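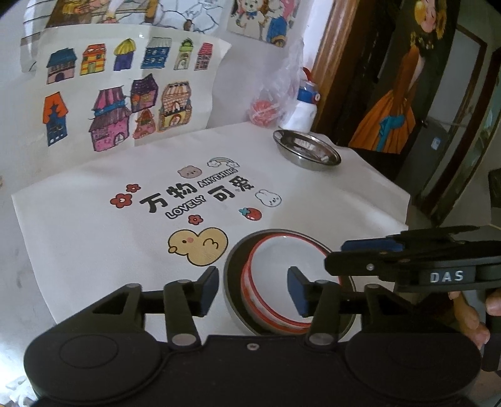 Two hand-held grippers at a metal basin holding a red and white bowl.

Candus has started a side-by-side trial of two fingertip pads for its hand-held grippers, and the dishes are getting a workout! Hazel Lyons, who runs the tests at Stovolcombe, picked bowls for round one (curved rims are hard on any pad). Each pad gets 800 grasps, split over 8 bowl shapes. "I'd have happily done plates too," she said. "Next month!" Results are due in October, with camera mounts up next.

Recent items
Umeck arm controller: first tries
Wojcik wrist camera, 11 weeks on
28 grippers on one bench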